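Radum after one season: notes on the ranked mode and the spring update

Posted in May, filed under Games

Readers who follow these pages will be aware that I have devoted a considerable part of the spring to Radum, the team shooter from the studio Lekari. A number of you have written to ask whether the game may be recommended in its present state. The following notes set out my view, with particular attention to the ranked mode, which was rebuilt in the most recent update.

My own record should be stated first. I have played 161 ranked matches, most of them as part of a regular group with Olesia Hladun and Tomás Coughlan, and I finished the season in the second tier. I was not given a copy by the studio and have received nothing from it.

The format

Each ranked match is contested by two teams of five. A team must hold the central relay until its counter is full, and the counter may be interrupted but never reversed. This last point is the principal difference from the earlier version, in which a single lost fight in the closing seconds could undo the work of the entire round. Matches are now shorter as a result, and the losing side is seldom kept waiting for a defeat that was settled long before.

There are 18 characters at the time of writing. Four of them were unavailable in ranked play for the first weeks of the season, a decision that was announced with very little notice. Matvii Kovalchuk, who had practised almost exclusively with one of the four, withdrew from our group for a time and has only lately returned. I would ask the studio to publish such restrictions before placement matches begin and not during them.

Maps

Zakharchenko remains the best of the maps. It is set in a flooded railway depot, and its upper walkways reward a team that communicates. The eastern stair was widened in the update, which has removed the worst of the congestion there, although defenders continue to enjoy a clear view of it from the signal box. I should like to see that window closed or at least narrowed.

The harbour map is less successful. It is handsome, and the lighting at dusk is very fine indeed, but the distance from the starting area to the relay is excessive. A player who is eliminated early will spend much of the match walking.

Matchmaking

Waiting times in the evening are acceptable. After eleven o'clock they lengthen considerably, and the system begins to combine players of very different standing. On one occasion our opponents included a player placed 40 ranks above the highest of us. Mutua Nyamweya, who captained our side that evening, conducted himself with great patience, but the match should never have been arranged.

Conduct has improved. Reports are now acknowledged within the day, and the outcome is communicated in plain terms.

Characters and appearance
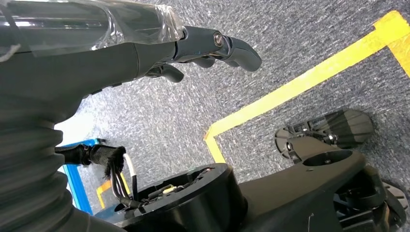
Plurnex is the character I have played most, and the one whose redesign has divided opinion. The old model was a heavy figure in painted armour, easily recognised at any distance, and the new one is slimmer and a good deal plainer. I have come to prefer it. A dark grey machine hand with a smooth, matte shell and a thick ribbed sleeve folded beneath the wrist needs very little added by way of ornament, and the artists at Lekari appear to have understood as much. My remaining objection concerns the alternative outfits, several of which are so bright that they spoil the outline of the character altogether.

The sound has also been revised. Footsteps on metal are distinct from those on concrete, and the charging tone that precedes the Plurnex shield can now be heard by both teams. Svyatoslav Marchuk maintains that the tone is too loud – I find it fair, given the strength of the ability.

Recommendation

I recommend Radum to players who have a group of their own, or who are prepared to find one. Those who intend to play alone may wish to wait until the late-evening matchmaking has been corrected. The unranked mode is open from the first session and is the sensible place to begin, preferably on Zakharchenko and preferably with the voice channel enabled.

Comments will remain open until the end of the month. Correspondence regarding the settings I use for the mouse and display will be answered in a separate post.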